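About Fluvutholm

Fluvutholm is an advice and teaching organisation for women who want to know their rights at work and use them. We are based in Orkcombe and most of the people we help live in the town or the villages along the Kivulden road. Our advice is free and confidential. You do not need to be a member of a trade union to use it, and you do not need to have made a formal complaint to your employer.

We deal with pay, contracts, maternity and parental leave, flexible working requests, harassment and dismissal. We also help women put their names forward for public roles such as parish councillor or school governor. The two sides of the work are run by the same small team and often involve the same people. A woman who has spent a winter arguing over her payslip tends to know a good deal about how decisions get made, and quite a few have gone on to stand for election.

How we started

The organisation grew out of an evening class on employment law at the old Weidemann works, where the canteen was let out to local groups after the factory closed. The class was meant to run for one term. Several of those attending had worked on the same packing line and, when they compared their old payslips, found that the men on the loading side had been paid a higher rate for work the company itself had graded the same. They wrote to the company together. The matter was settled before it reached a hearing, and the terms are private, so we do not discuss them.

The class carried on as a weekly drop-in. For the first years it had no name beyond "the Weidemann group" and kept its papers in a filing cabinet borrowed from the works office. When we registered as a charity we needed something that would not be confused with the company, and Fluvutholm was the name of the lane behind the building. The lane has since been built over.

We moved to our present rooms on the ground floor in Orkcombe so that people could get in with a pushchair or a wheelchair. The filing cabinet came with us.

What we do

Most of our time goes on individual advice. An adviser will read your contract and letters, explain what they mean in ordinary language and go through the choices open to you. If you decide to raise a grievance, we can help you write it and prepare for the meeting. We do not represent people at tribunal, but we will tell you early if we think you need a solicitor and help you find one. Time limits for claims can be short, so please get in touch as soon as you can, even if you have not made up your mind.

We run two courses a year. Reading Your Contract is for anyone starting a new job or returning to work after a break. Standing for Something is for women thinking about public office, and covers nomination papers, canvassing, speaking at meetings and what the role involves once you are in it. Both are taught in the evening and finish at 9pm, in time for the last bus to Kivulden. Course notes are available in large print.

We also keep a small archive. It holds more than letters and leaflets from the Weidemann years – there are recorded interviews, minute books from women's branches in the district and a good run of local election addresses. The catalogue lists 800 items. Students and family historians are welcome to use it by appointment, and we lend copies to schools on request. Some of the interviews are closed at the wish of the people who gave them.

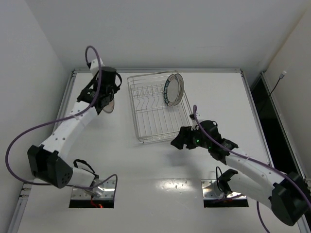 Who we are

We have four paid staff, all part-time, and a larger group of trained advisers who give an evening or a morning when they can.

Kyrylo Yatsenko manages the advice service. He trained as a payroll clerk and later worked in a union legal department, and he checks every pay calculation that leaves the office. If your query involves holiday pay, overtime or a disputed grade, he will probably be the person who rings you.

Fidel Henríquez looks after the courses and the archive. He taught history and politics in secondary schools before joining us and wrote most of the material for Standing for Something. He is working through the uncatalogued interviews and would like to hear from anyone who worked at Weidemann or had a relative there.

If you would prefer to speak to a woman, say so when you book and we will arrange it. You do not have to give a reason.

How we are paid for

Our money comes from grants, course fees and donations. We do not take money from employers whose staff we may be advising, and we do not charge a share of any settlement. Course fees are waived for anyone on a low income – tick the box on the form and we will not ask for proof. Our accounts are published each July and a paper copy can be posted to you.

Getting in touch

You can telephone, write or call in. Please bring your contract if you have one, your most recent payslips and any letters or emails from your employer. If you have none of these, come anyway. Interpreters can be booked with a few days' notice.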